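Mar 4, 2015. Hangar bench notes, carb ice / induction temp question

Went back over the induction temperature log from the Lornlow trip. The claim we've been handed is that the new Dimaculangan probe gives "early warning" of carb ice. I don't buy it yet. What it gives is a number on a gauge. Whether that number has much to do with the temperature at the throttle plate is the part I want to see shown.

What we have so far:

- 3 flights with the probe installed, same airplane, same carb
- one ground run with the old gauge teed in next to it
- a page of handwritten OATs, two of which I can't read (mine, so no complaints)

On the ground run the two gauges disagreed by 8 degrees F at idle and came closer together as power came up. The install sheet calls this "normal settling." Maybe. It could just as well be the probe picking up heat from the carb body, with more airflow washing that out at higher power. If so, it reads warm exactly where we care most, throttled back in the descent. A gauge that reads warm there is worse than no gauge, to my mind, as it talks you out of pulling the heat.

The Lornlow descent is the one everybody quotes. Needle went into the yellow, carb heat on, engine ran a little rough, then smooth. Fine. But the RPM had been sagging before the needle moved. I have 200 RPM lost on the tach by my own note, and the yellow arc noted after that. So the tach warned first. You can get that warning in any fixed-pitch airplane for free. 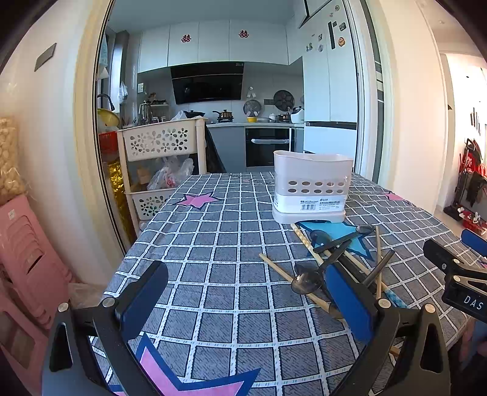
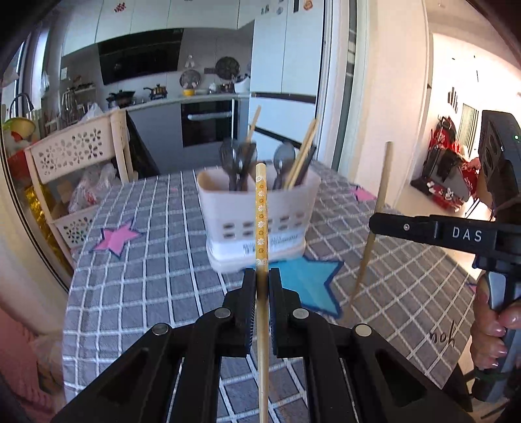
*Gripper over the gray star tablecloth (first), and closed on a chopstick (second).*

Second thing, the wiring. Ustarmont did the run through the firewall and I am not happy with the connector. It wiggles. A high-resistance joint in a thermistor line shows up as a false temperature, and depending on which way the circuit is set up, could be false in either direction. Before anyone draws another curve:

1. Pull the connector, check the crimps, remake if there's any doubt.
2. Ice bath on the probe, out of the airplane. Stir it. Wait for the reading to stop moving, then write it down.
3. Warm water, same thing, against the shop thermometer.
4. Reinstall and repeat the ground run with both gauges, engine fully warmed up.

If it passes 2 and 3 but still splits from the old gauge at idle, the trouble is where the probe sits.

Also: the Lallodero writeup says the setup was "proven over a full winter." I read it twice. It starts in October, and most of the flights were in cold, dry air, where you'd hardly expect carb ice anyway. Not finding ice in air with no moisture in it doesn't prove much. I'd like to see a mild, damp day, dew point close to the temperature, long power-off descent. OAT of 19 C would suit me well.

Until then no change to how we fly it. Full carb heat before reducing power, leave it on, gauge or no gauge. Nobody uses partial heat off this thing.

Old gauge stays in the panel. Need a second jumper for the ground run, the one in the drawer has a bad clip.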